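Skeretti 퍼즐 상품 문구 모음 데이터 카드
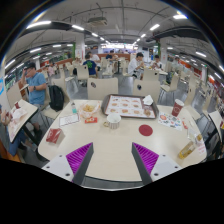 테이블 위 갈색 쟁반과 그림이 인쇄된 종이 깔개

개요
직소 퍼즐과 보드게임의 온라인 판매 문구를 모은 한국어 텍스트 자료다. 상품명, 권장 연령, 조각 수, 완성 크기, 소개 문단이 한 행에 들어간다. 원래 목적은 조각 수와 난이도 표현의 관계를 보는 것이었는데, 그 용도로 쓸 만한지는 아직 의심스럽다. 판매자가 쓴 난이도는 난이도라기보다 광고에 가깝다.

출처
Vaneo와 Boiko 두 쇼핑몰의 상품 페이지에서 7월에 받았다. Fikdale 쪽 자료도 받기는 했지만 같은 문단을 상품명만 바꿔 돌려 쓴 경우가 너무 많아 뺐다. 정리와 검수는 Verena Haslinger가 맡았다. 검수자가 한 명이니 일치도 수치는 없다. 있다고 적힌 사본을 보면 믿지 말 것.

필드
name: 상품명. 판매자 표기 그대로.
pieces: 조각 수. 제목과 본문이 다르면 본문을 따랐다. 본문이 맞다는 근거는 없다.
age_min: 권장 최소 연령. 단위는 세.
size_cm: 완성 크기. 상자 크기를 적어 놓은 판매자가 있어 신뢰도가 낮다.
blurb: 소개 문단. 줄바꿈만 지웠다.
claim: 품질 주장 여부. "최고급", "세계적인", "완벽하게 맞물리는" 같은 말이 있으면 1.

알려진 문제
claim 값이 1인 행이 100개 중 72개다. 이렇게 치우친 열로 분류기를 학습시키면 전부 1이라고 답해도 성적이 그럴듯하게 나온다. 정확도만 적은 결과는 참고하지 않는 편이 낫다.
age_min이 17인 행은 전부 Boiko 상품이다. 안전 기준인지 난이도 표시인지 문의했으나 답을 받지 못했다. 연령을 난이도 대신 쓰려는 사람은 이 행부터 확인하기 바란다.
"두꺼운 카드보드"라는 표현은 두께 수치 없이 쓰인다. 수치를 함께 적은 행은 10개뿐이고, 그마저도 종이 두께인지 조각 두께인지 구분이 안 된다.
중복 제거는 상품명 기준으로만 했다. 같은 그림을 조각 수만 달리해 파는 상품은 그대로 남아 있다. 학습용과 평가용으로 나눌 때 양쪽에 섞여 들어가기 쉽다.

권장하지 않는 용도
가격 예측에는 쓰지 말 것. 가격 필드가 없고, 문구에서 가격을 추정할 수 있다는 주장도 확인된 적이 없다. 실제 난이도 추정도 마찬가지다. 퍼즐을 맞춰 보고 쓴 문장이 하나라도 있는지 알 수 없다.

파일
전체 자료는 쉼표 구분 텍스트 파일 하나이고 인코딩은 UTF-8이다. 첫 줄은 필드 이름이다. blurb 안에 쉼표가 있는 행은 큰따옴표로 감쌌다. 스프레드시트 프로그램으로 열었다가 저장하면 size_cm 일부가 날짜로 바뀌니 원본을 따로 보관해야 한다.

수정 요청
오류를 찾으면 행 번호와 근거를 함께 보내 달라. "이상해 보인다"만으로는 고치지 않는다. 상품 페이지가 나중에 바뀐 경우도 반영하지 않는다.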